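Naylor Seating Complaints, release 12

Naylor is a set of written complaints about office chairs, collected from the returns desk of Donbridge, a used furniture dealer. Each record holds the text of one complaint, the chair type, and the part the customer blamed. It was put together for people who sort repair tickets or study how customers write about furniture.

Contents

complaints.csv holds 1775 records, one per line.
parts.csv lists the part names used in the labels.
holdout.csv holds 313 records kept apart for testing. None of them are in complaints.csv.

Fields

id: record number
text: the complaint as written, spelling left alone
chair_type: mesh, fabric, leather or other
part: one value from parts.csv
repeat: yes if the same customer wrote in before

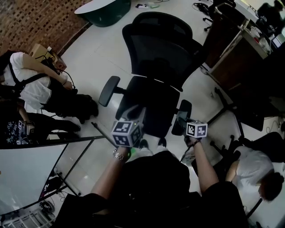 Chair type "mesh": black mesh office chair.

Labels

Hyun-seo Byun labeled the first 1154 records by hand. The rest were labeled at Skarnero from the same written guide and then checked. A complaint can run up to 12 sentences, and many name more than one part. In those cases the label is the part named first. "Gas lift" and "cylinder" were merged in September. "Tilt" and "recline" are still separate and probably should not be.

Known problems

Armrest complaints are overrepresented. Some customers pasted the same text twice, and we left those records in. Names, phone numbers and street addresses were removed. If you find one we missed, open an issue and give the id only.

Loading

Files are UTF-8 with a header row. Text fields are quoted and may contain line breaks, so use a real CSV reader. The older Naso scripts split on newlines and will break.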